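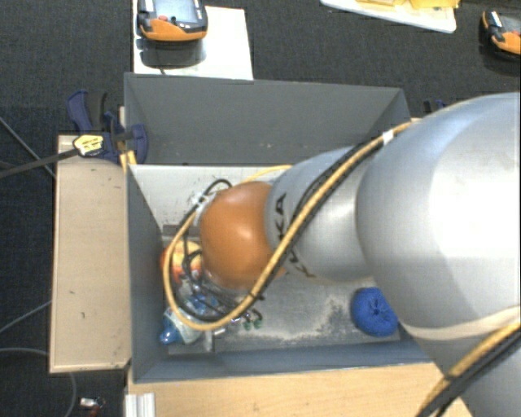
The gray bin and the people who sort from it

The parcel returns room in Sarnport is behind the main hall, and I visited it on a morning in December. The woman who leads the shift asked me not to print her name, but she was glad to talk about her bins.

"People think a bin is only a bin," she told me. "For us it is the table, the drawer and the waiting room." The gray ones have tall, flat walls, and she likes them for this. Before, the company used low trays from Jistthorpe, and small things jumped out when somebody pushed the cart too fast.

I asked her about the worn places on the floor of the bin, where the gray has become pale and dusty. She laughed. "I like the marks. A new bin is slippery, the boxes slide to one corner. An old bin holds them." They clean the bins every 4 weeks with a dry brush first, then a cloth.

On a busy day the room handles 861 items, and some 80 of them come without any label. These go to a separate shelf, where they stay for two weeks. "Most find their way home," she said. "Not the single gloves."

What would she change, if she could? She thought for a moment. "The lamp," she said. "In a deep bin the corners are dark — you search with your fingers." The colleagues in Grultau have already better lamps, and she has asked for the same ones.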